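Counter Cleanup With a Homemade Gripper: Tips From a Doubter

I started this build in March expecting to be let down, and I've been let down less than I expected in some places and more in others.
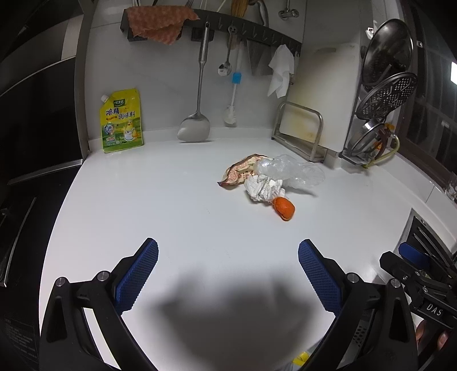

My beef with most home robot write-ups is that they begin with the electronics. Yours should begin with trash. Go and get the stuff you clear off your own counter after supper and see if two fingers can pick it up at all. If they can't do it with a person squeezing the handle, a motor isn't going to rescue you.

What I'd test first, in order of how much it will annoy you:

Napkins. A wadded paper napkin is the easiest thing in the kitchen. Don't show your friends the napkin and call the project finished. I did.

Snack wrappers. Go for a corner that sticks up. A flat wrapper on a smooth counter just slides ahead of the fingertips until it reaches the wall.

Clear plastic bags. Hard for a person to judge and, I'm told, worse for a camera. Ball them up for early tests and be straight with yourself that you're cheating.

Orange peel. Curled edge up, fine. Curled edge down, good luck. The oil also gets on the pads and the next thing you grab slips, so wipe between tries.

Pads

Bare plastic fingers are useless on anything slick. Textured rubber is worth the money, and a small diamond pattern holds soft trash well enough. I tried the Rostlow sheet and the Padilla sheet and could not tell them apart, whatever the shop says. Glue them down and leave them overnight under a clamp. Dish soap and an old toothbrush will get the grease out of the grooves. Skip the solvent, it went for my glue.

Screws

Check the pivot screws before each session. Mine worked loose after 203 squeezes, and I only know that because Remedios Rivera at the Ultholm shared shop made me keep a tally. Too tight is no better, the fingers drag and you blame your wrist. Snug, then back a hair.

Light

Work at night with one bright lamp and the gripper throws a shadow right where you're trying to look. Two weaker lamps, one on each side, did more for me than the expensive bulb. A pale counter helps too, except with white napkins.

The rest of the kitchen

Lids, boards and hanging spatulas can stay where they live. I know the usual advice is to strip the room bare, but then you've built a thing that works in a bare room. Do move glass and anything hot. Keep sleeves and small children away from the pivots.

Is it worth it?

Roughly 2,000 grabs in, I can still clear a counter faster with a damp rag. The Hodia kit people claim theirs pays for itself in saved time – I'd like to see that kitchen. I have enjoyed the build, mind you, and the pads taught me more about rubber than I planned to learn. Next job is a shorter handle, as 3 inches less would let me get in under the upper cabinets without banging my knuckles.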